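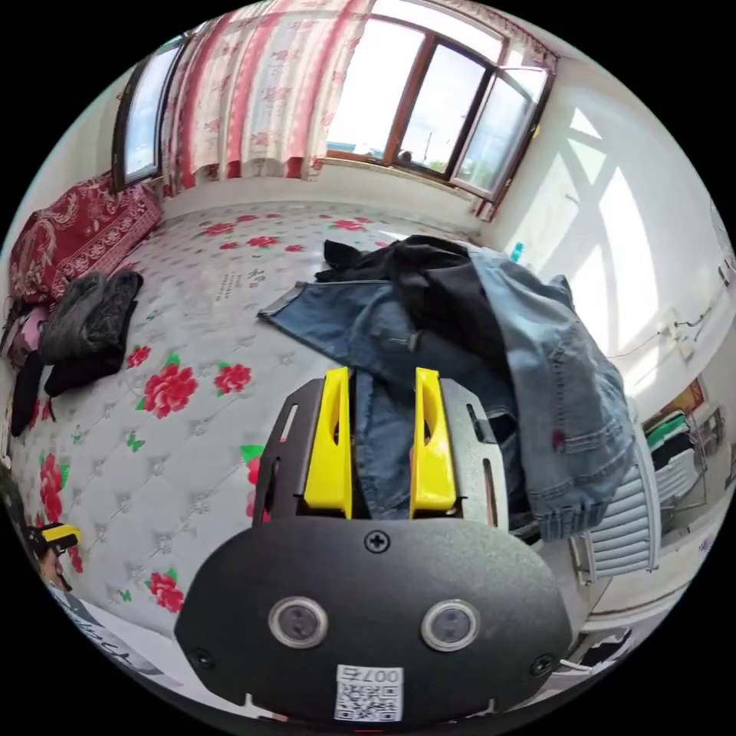 For my fiber arts final I designed and knit a stranded colorwork cowl from scratch, chart and all, and I'm still kind of amazed it fits over my head. The assignment was to build a motif out of something printed and then fix whatever went wrong when it turned into stitches. I'd been leaning toward geometric stuff (diamonds, zigzags, the usual), but then I started looking at bedding. The peonies on the mattress cover were what got me: big red blooms and green leaves on light gray, with little green butterflies in between. That's three yarn colors, and three was exactly my limit!

## Charting

My first chart was a mess. I drew the flower on regular graph paper, forgot that knit stitches are wider than they are tall, and got a squashed peony that looked like a tomato. Thoa Tạ, who had the next seat over in studio, lent me her knitter's graph paper and I redrew the whole thing in one evening. The final chart is 76 rounds tall. I dropped the butterflies after two tries, mostly because they kept coming out as bow ties.

## Yarn and swatches

I used Parna, a sport weight wool, for the gray and the green. The red is Baptiste, a bit fuzzier and a bit thicker than I wanted, but the Parna red leaned orange next to the green and I couldn't live with it. I knit four swatches in October:

- flat, size 4 needles (way too tight)
- flat, size 6 needles
- in the round, size 6 needles
- in the round, size 5 needles, floats caught every five stitches

The last one won. My flat swatches lied to me, by the way. I purl looser than I knit, so please swatch in the round if you're going to knit in the round.

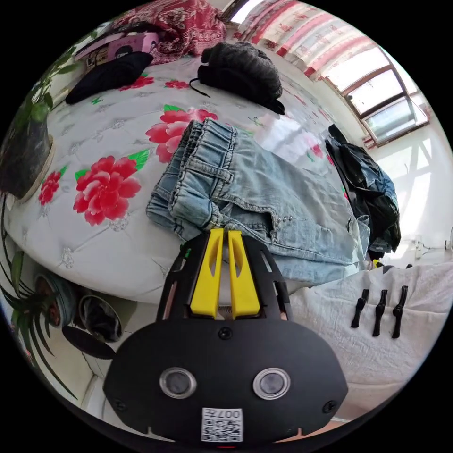 Then came the cast-on, which I did twice. The first time I twisted the join and didn't notice until round six. The real one had 140 stitches and a folded hem in plain gray, and from there it went pretty smoothly until the big petals. Those have long stretches of red with gray floating behind, and my floats pulled in so much that the middle of the flower puckered. Tibor Gál, our instructor, had me spread the stitches out on the right needle before every color change, and I ripped back to the start of the petals and did them over.

## Where it ended up

I bought 1,475 yards in total and used some 885, so there's plenty left for mitts. Blocking relaxed the puckers I'd missed, though one leaf on the back still leans left. If I knit it again I'd steek a wider version as a vest, and I'd weave in the ends as I go. I saved them all for the last night and it was awful.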